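Roboterarm lernt Tischarbeit: Steinbacher Gruppe meldet Fortschritt mit zweitem Blickwinkel

Steinbach, 8. Oktober 2022

Ein Roboterarm, der Küchensachen greift, ablegt und wieder aufnimmt, ohne dass jemand vorher die genaue Lage jedes Teils eingibt: Daran arbeitet die Forschungsgruppe Zondberg seit Mai, und jetzt liegen die ersten Ergebnisse vor. Sie können sich wirklich sehen lassen! Das Verfahren heißt Wavard und verbindet zwei Blickwinkel miteinander, einen von oben oder der Seite auf den ganzen Tisch und einen ganz nah am Greifer.

Neu ist vor allem, wie die beiden Ansichten zusammenkommen. Frühere Ansätze der Gruppe haben die Bilder gleich behandelt, vom Anfang der Bewegung bis zum Ende. Wavard gewichtet sie unterschiedlich, je nachdem, wie weit der Arm noch vom Ziel entfernt ist. Auf dem langen Weg über den Tisch zählt fast nur die Übersicht. Auf den letzten Zentimetern übernimmt die Nahsicht, und dort wird es für die Forschenden richtig spannend, denn ein Tablettrand oder eine Klebebandkante reicht dem System dann als Anhaltspunkt.

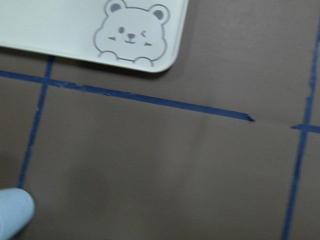

Nahsicht am Greifer: Tablett mit Bärengesicht, darunter das blaue Klebebandraster.

Trainiert wurde mit 367 vorgeführten Bewegungen. Das ist für diese Art von Aufgabe erstaunlich wenig, und die Gruppe ist hörbar stolz darauf. Jede Vorführung wurde von Hand gesteuert und dauerte etwa 40 Sekunden. Danach musste der Arm allein zurechtkommen, auch mit Anordnungen, die in den Trainingsdaten gar nicht vorkamen. In den Versuchen griff er mit dem neuen Verfahren deutlich seltener daneben als mit der Vorgängerversion, besonders bei schmalen Gegenständen wie Stiften, die flach gehalten und knapp über der Tischplatte geführt werden müssen.

Das Raster auf dem Arbeitstisch hilft übrigens vor allem den Menschen. Wer eine Anordnung für den nächsten Durchgang wiederherstellen will, findet die Felder schnell wieder (früher wurde dafür mit dem Maßband gearbeitet, und das hat so manchen Nachmittag gekostet).

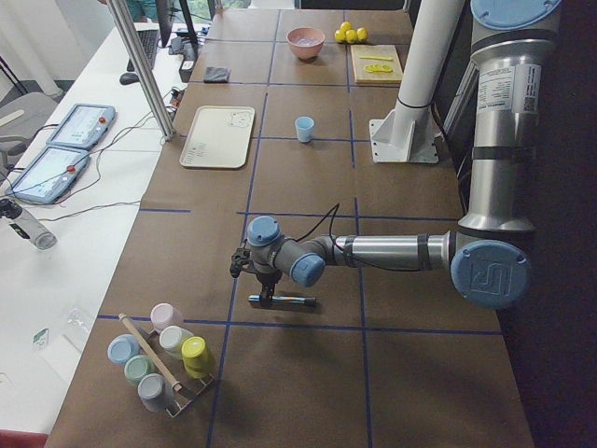

Als Nächstes stehen Aufgaben mit mehreren Schritten an, bei denen ein Fehler am Anfang alles Weitere verschiebt: erst einen Becher umsetzen, dann das Tablett freiräumen, dann etwas darauf ablegen. Drei solcher Abfolgen sind schon ausgearbeitet. Dass der Arm nach einem missglückten Griff selbst neu ansetzt, klappt bisher nur bei einzelnen Bewegungen, und gerade deshalb freut sich die Gruppe auf diese Versuchsreihe ganz besonders.

Die Auswertung läuft über die hauseigene Software Brider, die beide Bildströme zeitgleich abspielt und die jeweilige Gewichtung einblendet. Eine ausführliche Beschreibung des Verfahrens ist in Vorbereitung, die Trainingsdaten sollen zusammen mit ihr veröffentlicht werden.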